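Planning the equipment for our writing robot
Gallery page, by Solomiia Mykhailiuk

In October our small group at Lukosley must hand in the equipment plan for the next year. The largest part of it is the robot which writes and draws on the whiteboard. I collected here some pictures and notes, so that everybody who reads the list of prices can also see what the prices are for. I am sorry if some lines are too short, the longer version is in the plan itself.

The total we may spend is 3,521 euros. From this, 2,000 is already reserved for the second arm and we can not touch it. What remains must cover fingers, markers, a board, spare cables and shipping. Bjarke Bundgaard asked me to put the small things first, as last year we forgot them and then paid for them from the travel money.

The work at the board

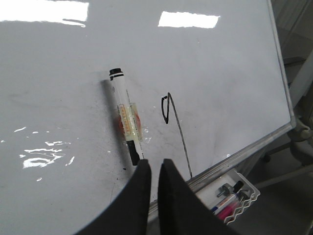 The white marker with the orange and yellow label lies on the board, next to a black line drawn by hand. Old marks are still a little visible on the surface. In the plan I wrote one new board of the same size, price 465 with the delivery.

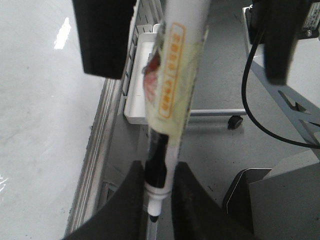

A marker held upright by its black lower section, with the short white nib free below the fingers. One of the fingers is slightly worn on its surface - please compare with the line "finger covers" in the plan.

What we want to order

Markers: 16 pieces, all of one model. Thắng Vũ prefers that we do not mix models any more, as each barrel has another thickness and he must set the grip again every time. I agree with him.

Finger covers: two full sets from Clorov. Their offer is not the cheapest one, but they send the sets in about a week. The other offer, from Seludley, did not say any delivery time and I have written to them twice.

Board: the glossy type is easy to clean but it reflects the ceiling lights strongly. Gunhild Sveinbjörnsson would like a matte board. I asked for a sample piece, and until it comes I keep the glossy one in the list. The price is almost the same, so the total will not move much.

Cables: one spare for each arm, also for the arm which we do not have yet.

What is still open

Service contract for the second arm. Lytvynenko offers one year or three years, and the three years are cheaper per year, but we must pay all at the start. I would take one year.

Please send me your corrections until Sunday evening. After this I will close the table and give it to Miroslava Vlček for signature.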